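Quilt swap outgrows the library, moves to the Alden grange hall

Well, it finally happened. The spring quilt and bedding swap has gotten too big for the library basement, and starting in April it's moving across the river to the old grange hall in Alden. I've been going to this thing since it was a couple of card tables and a coffee pot, so I have feelings about it, but mostly I'm thrilled!

If you were at the last one you know why. The fire limit downstairs is 140 people, and by mid-morning there was a line up the steps and out past the book drop. I stood in it behind a woman with a rolled-up comforter on each shoulder and we had a very nice talk about batting. The grange has a real parking lot, a ramp on the east side, and windows, so you can see what color a thing is before you carry it home.

How it works hasn't changed much. You bring clean bedding -- quilts, throws, coverlets, curtains if they're big enough to be useful -- and you get a ticket for each piece. One ticket, one piece, take what you like. Sheets go in a separate bin and don't need a ticket. Pillows are still a no. Doors open at 9 in the morning for drop-off, and the picking starts an hour later.
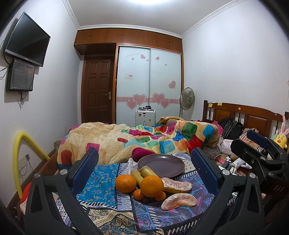

Paisley and floral prints in a patchwork pattern, spread over a bed.

What's new this year is the mending corner. Bataineh Fabrics, the shop on Wundier Street, is lending 2 sewing machines and a big box of scraps, and they'll have folks there to help with split seams and worn binding. You can wait for yours or leave it and come back after lunch. I've got a blue and brown one that the dog went through last winter, and I've been hiding it in the hall closet out of shame, so guess what's coming with me.

There are also 32 tables for people who'd like to sell their own work, which the library never had room for. A table costs two tickets' worth of bedding or a plate of something for the snack counter. I love that (and I hope a lot of people pick the plate). When I stopped by to ask, more than half of them were spoken for, so don't wait too long if you want one. Sign-up sheets are at the library front desk and at Bataineh's by the register.

A couple of small things. The bridge on Joltus Road is down to one lane while they fix the railing, so give yourself extra time or come around the north way. And bring a bag! They ran out of bags last year and I walked to my car wearing a bedspread like a cape.

Anything left at the end goes to the family shelter and the animal rescue, same as always. Drop-off before the swap is at the library during regular hours, in the bin by the side door.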